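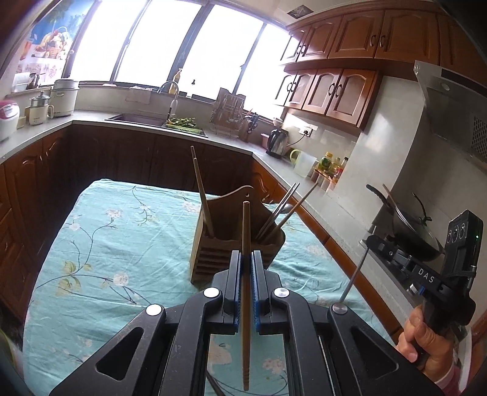

One parent in the Rirstead district wrote in to say that her household owned 22 pairs of chopsticks and could never find two that matched, and she asked whether the new table-setting course at the Taltside community kitchen would cover storage as well as cooking. It will, according to the spring schedule posted at the front desk.

The course is called Setting Up for Supper and starts in February. It runs for four evenings, each beginning at 6 p.m., and is open to anyone over the age of 12. Children under 16 need an adult with them. The fee is $55 for all four sessions, or $23 for a single evening if there is space. Registration is open now at the Taltside desk and closes when the 22 places are filled.

The first evening deals with what goes on the table before any food does: cloths, utensil caddies, serving spoons and chopsticks, both wooden and metal. People taking part are asked to bring the chopsticks they use at home, in whatever state they are in. The group will sort them by length and material and work out which ones are worth keeping. Wooden pairs that have split or gone rough at the tips will be set aside. Metal ones last longer but are slippery for beginners, and the session includes half an hour of practice with both kinds.

Storage takes up the rest of that evening. The kitchen recommends standing utensils upright in a caddy with slats or open sides so that air can get in, and giving wooden and metal pieces their own compartments. Longer cooking chopsticks can share a caddy with the eating ones, although they tend to tip a light caddy over if they all lean the same way. Anything that has just been washed should be dried with a towel first. The schedule also warns against closed jars, which hold water at the bottom.

The second evening is about greens. Participants will wash, chop and drain enough leafy vegetables for a shared meal, then learn to cook them in a hot pan without letting them go limp. Baskets are used for draining and should be set close to the sink - the kitchen has had trouble in the past with water running across the floor between stations. Aprons are provided. Knives are provided too, but people who prefer their own may bring one if it is wrapped.

The third and fourth evenings cover a full meal from start to finish, including setting the table, serving and clearing away. Menus have not been settled. Anyone with a food allergy should write it on the registration form, as the shopping is done a week ahead.

A separate workshop on making a simple wooden caddy is planned for later in the spring at the Cheon Street workroom. It costs $85, with the lumber and sandpaper included, and no woodworking experience is required. The finished piece has two compartments and a raised back, and takes one long afternoon to put together. Oil for the finish has to dry overnight, so caddies are picked up the next day.

Tablecloths for the course are on loan from Drovum Linens, a shop on the same block as the kitchen. The shop is also offering people on the course a discount on printed cloths until the last session. Receipts from the Taltside desk will be accepted as proof of enrollment.

Parking behind the building is free after 5 p.m. The side entrance will be unlocked fifteen minutes before each session, and the stairs can be avoided by using the ramp on the north side. Refunds are given up to a week before the first evening. After that, a place can be passed on to someone else by calling the desk.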